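From: Ziritcombe supply room
To: cart-swap list
Date: 2018-02-09
Subject: Re: [cart-swap] deep bottom drawers, what do you do with them?

> We got our Rarkis cart in January and the small drawers are
> great, but everything in the deep one slides into a heap the
> minute you roll it. Do the rest of you use dividers, or just
> live with it? The Granström set has 12 pieces and I can't see
> needing them all.

Oh, we lived with it for ages! Then I bought the Granström dividers and ended up using 3 of them - one long one down the middle and two short ones across. The other nine are in a bag on a shelf if you want to try some before you order (just write me off list).

What helped more was being strict about what goes in there. Boxes only, lying flat, names up, and gloves get their own spot up front. I also pull everything out and wipe the drawer before I put dividers in, and I'd do that first if I were you.

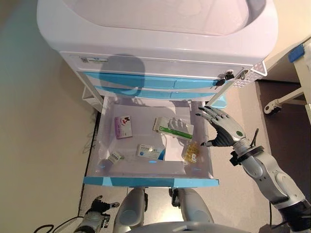 Deep drawer pulled out, no dividers in, a few boxes and the glove pack.

Does anyone know if the Zomitz bins fit under a blue drawer front like these? I measured ours twice and got two different answers, so I'd love to hear from somebody who has tried it.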